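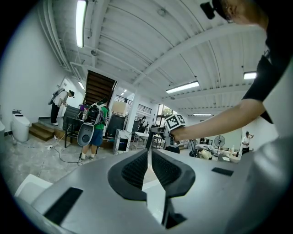
One hand-held gripper seen from the fingers of another, bathroom floor of the showroom.

Buneo hand-held gripper pair, after a month of use

We bought two pairs of the Buneo grippers with the backpack recorder for collecting bathroom-cleaning demonstrations. The plan was 2,000 usable clips. We recorded 2,446 and kept 1,598, and most of the loss traces to one fault, so the review is mainly about that.

The mechanics are good. The mesh finger pads hold a wet bottle or a thin rod equally well, and the pads showed little wear by the end of May. The trigger is stiff for the first hour or so. Image quality under fluorescent tubes is acceptable, with some banding on the ceiling at the shorter exposure setting.

The fault is in the cable. On the left gripper of our second pair, the connector has no strain relief worth the name. A sideways pull of a few millimeters drops the data line for an instant, and the recorder then restarts its clock without a warning. Video continues. The pose track continues too, shifted against the video, and the status light stays green throughout.

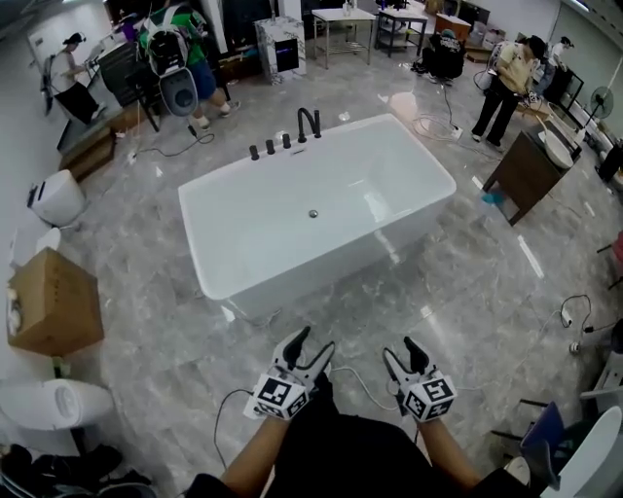 Work around a bathtub is the worst case. The operator leans over the rim, the cable drags on the tile, and the connector takes the load every time the arm reaches for the far side. Yasuo Shimada found the drift when a replay on our Trusex arm closed its fingers well short of a faucet handle and drove a knuckle into the rim. The arm stopped on its force limit. Damage was one chipped pad, but the limit had been raised the week before for a scrubbing test, and it should have been set back.

He then checked every clip for clock restarts and flagged 207 in a single batch.
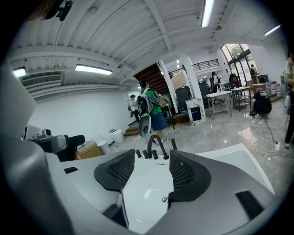 Replacing the cable did not cure it. A printed clamp, drawn by Ottar Strand, did – it screws to the housing and moves the load off the connector. No restarts in the batches recorded with it fitted.

Support answered in two days and offered a new gripper, same connector. A firmware fix for the green light was promised, no date given.

Rating: three out of five. Fit a clamp before first use, and compare clocks before replaying anything on an arm.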